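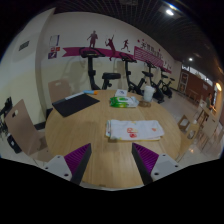 Wipes and a folded towel on the round table.

September, 6.40 a.m.

Read the remortgage offer again before breakfast. Two-year fix, arrangement fee 1255 if paid upfront, or added to the loan and charged interest for the full term. I had the fee down as part of the monthly figure in my first spreadsheet and it was not, so the comparison I did last week is wrong. Redid it with the fee as a separate line. The offer from Gesent still comes out ahead of staying with Sastry on their standard rate, but by less than I told Vimala.

Loan to value is the sticking point. Gesent's lower band stops at 80 per cent and their desktop valuation puts us a little over. Their surveyor has not been inside. He has used sold prices from the lower end of Kokby, where two flats went cheaply in spring after the cladding letters. Our block has its certificate. I have asked Parvathi Kurian, the broker, to send it with the appeal, along with the three sales on our side of the road. She thinks the appeal takes ten working days and that the rate is held for that time. I asked for the second part in writing.

Option B is to pay the balance down by 4000 and get under the line that way, without waiting for any appeal. It would come out of the savings account, which then drops below what I like to keep for the boiler and the car. The overpayment is within this year's allowance with Sastry, so no early repayment charge. The exit fee applies either way and I have now put it in both columns.

11.15 a.m. Rang Sastry for a redemption statement. On hold for a long while, then Tharun Pillai, who was clear and quick. Interest is charged daily and the figure on the statement is good to the end of the month. If completion slips past that they need a fresh one. He also confirmed that our fixed rate ends on the last day of the month and the account moves to the variable rate the morning after, with no grace period. So a late completion costs us the difference for each day, and I have added a row for it.

Chepkoech Muli at number nine has finished hers. She went through Zesodero and took the free legal work, then found that the conveyancer would not chase anything. Her completion was three weeks later than planned. She would pay for her own solicitor next time. Noted, though the quote I have for that is not small.

4 p.m. Parvathi replied. Rate held, in writing, until the appeal is decided. She wants payslips again because the last set is now too old, plus a letter from Daranee Duangkaew in payroll stating that the overtime is regular. Emailed Daranee.

Vimala prefers option B. I would still wait for the valuation – the money is easier to keep than to save a second time – but if there is no answer a week before the fix ends we will make the overpayment. Agreed on that over supper.

To do: payslips, ground rent receipt, buildings insurance schedule, new copy of the lease plan (page four of ours is unreadable).

Contact | Copyright, all entries the author's own | Back to top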